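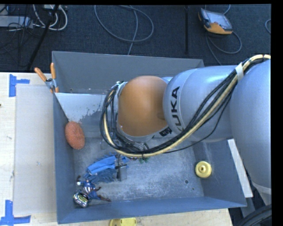
The radio one is finally out

2021-02-22

Quick one, I have a train and no coffee.

Been writing radio for Cledden since before the holidays. Oat drinks, if you haven't met them. Seven scripts went in, two got made, the other five live in a folder called NO. Kazimír Jelínek directed both and was very patient with me about the word "creamy".

First spot is a woman reading her shopping list to a parrot. That's it. That's the ad. Marcela Rusnák did the voice in one take and then did it 83 more ways because the client was on the line and wanted "options". We used the first. Of course.

Second one is quieter — just a kitchen, a kettle, somebody not saying much. My favorite. Probably the one that will get pulled early.

Things I'd do differently: shorter scripts. Mine all ran long and you can hear it, the end line is rushed on the parrot spot and I winced when it came on in the taxi. Also ask for the legal copy at the begining and not the night before. Eleven words of legal is a lot of radio.

Sound was done at Stasmont, who also fed us. Thanks to Radoslava Zeman for letting me argue about a kettle for almost 2 hours.

Posters are next, supposed to be up in April. I havent seen the final layouts and the headline has changed again. More when I know more — got to run.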